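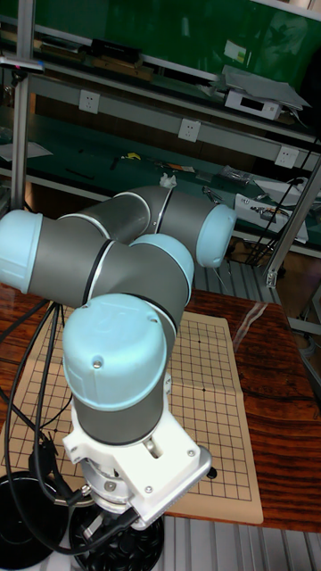
Our Go arm over the folding board, club bench

I wrote this page for the Grikcombe club kit, the Go-playing setup we call Maglaya. You get our board map, the pick-and-place code and 12 short lessons, all for $200. Bring your own arm!

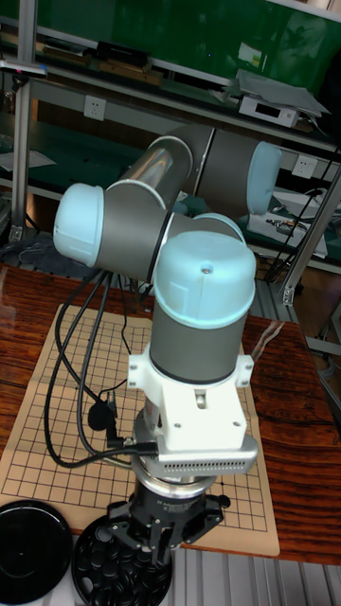

Gripper above the black stones

Picking up one stone is the hard bit (my students would happily spend all of April on it). Start slow, keep the bowl in the same spot, and do lesson 2 before you touch the grip settings.

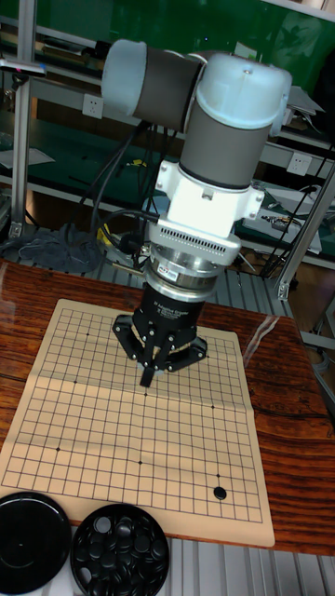

Riet Lambrechts wrote to ask for a smaller practice grid, so beginners can get through a game in one class. I love that, and it's going in the next update.

Comments
Halyna Melnychuk: Does the code run without the lessons?
Reply: Yep, it's a separate folder.

Filed under: Robotics Clubs > Kits
© Flarton | Contact | Back to top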